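Chapter 6: Gathering Your Examples
Reading time: 15 minutes

I used to think the learning was the hard bit – then I had to collect 400 examples for Momivley and changed my mind! You'll spend most of this chapter at a tray, putting odd little things on it and moving them about.

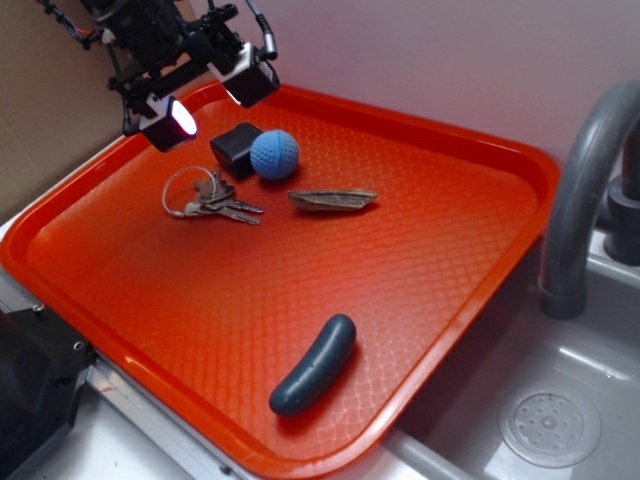 Fig. 6.1 Keys, a ball and other small objects on the tray by the sink.

Mix your shapes (hard, bendy, flat, round) and shuffle them before every go. I do 60 in a sitting, then tea.

Reader comments

Lempi Harju: Does the tray colour matter? Mine's green.

Gallagher: Keys were the worst for me, they slide everywhere.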